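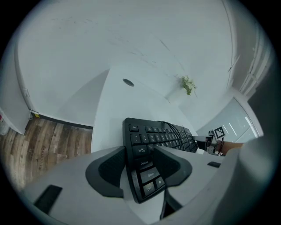
Black wired keyboard, cable still attached, held near one end at a steep tilt. White table behind it.

Follomel Desk Clearing Set

README, version 2

What this is

Follomel is a collection of short recordings of desks being cleared and set up again. Keyboards get moved, cables get dealt with, and things that have drifted to the wrong end of a table are returned to the end somebody once chose for them. If you have ever shared an office, you already know the plot.

There are 308 recordings in this release. Of those, 189 have a keyboard in them at some point, which says something about offices or about the author's shopping habits. The rest cover mice, notebooks, mugs, chargers and the odd plant that had to be shifted to get at something else.

Where it was recorded

Two rooms, known in the files as Farina and Altar. The names were on the doors before we moved in and have survived two attempts to replace them with numbers.

Farina has the white tables and the wood-patterned floor. It gets good daylight from the window side, and the vertical blinds are left wherever the last person left them, so brightness varies from one recording to the next. Please do not write to ask for a version with the blinds fixed. We would like one too.

Altar is darker and has the deeper desks. Most of the long cable recordings come from there.

What people do in it

Each recording covers one small job, started and finished in one go. The job names are kept plain:

move_keyboard: pick the keyboard up, put it down at the marked place
stow_keyboard: same, but into the drawer or onto the shelf
route_cable: get a cable through a desk grommet or behind the table
clear_surface: everything off, into the tray
reset_surface: everything back on, more or less where it was

"More or less" in that last line is doing real work. The layout cards allow a hand's width of error, and a few desks use up the whole allowance.

Notes on the objects

Keyboards. All full-width, all wired. A wireless one would be tidier, and tidiness is the subject here, but the cable is most of the difficulty. It catches on the table edge, it loops over the keys, and it has opinions about which way it wants to lie. Steep tilts are common in move_keyboard and are not errors. People carry keyboards by one end. They were not told to.

Cables. Mostly black or dark gray. Cable color is not recorded, a decision made early on and regretted ever since.

Tables. Both rooms have tables with grommets. If a grommet is in use at the start of a recording, the field grommet_busy is set to yes. If it is merely full of pencil shavings, the field is set to no.

Plants. Small, potted, and moved only in clear_surface. All of them were watered outside recording hours.

Labels

Every recording comes with a job name, a room name, a list of objects on the desk at the start, and a note on the result. The result is one of done, partly_done or abandoned. Abandoned does not mean failure in any grand sense. It usually means a cable had gone under a table leg.

Object lists were typed by hand in Cellside, our in-house labeling sheet. Cellside does not check spelling, and "keybaord" turns up often enough that the loading script now accepts it. The script also accepts "mose." It does not accept "thing," so those rows were done again.

Known problems

- Altar recordings made in February have the wrong room name in the first batch. The correction file is in the fixes folder. Load it last.
- The start and end of route_cable were judged by eye. Two people would disagree on some of them, and two people did.
- Drawer recordings rarely show the inside of the drawer. This may be for the best.
- There are no left-handed layouts yet.

What it is good for

Studying how people handle flat, awkward objects with something trailing off the back. Comparing ways of clearing a table. It is a poor guide to how a desk ought to look, and should not be used to win an argument with a coworker.

Changes since version 1

Split clear_desk into clear_surface and reset_surface. Added the Altar drawer jobs. Renamed the mug field, which had been called cup in one room and mug in the other. It is mug now.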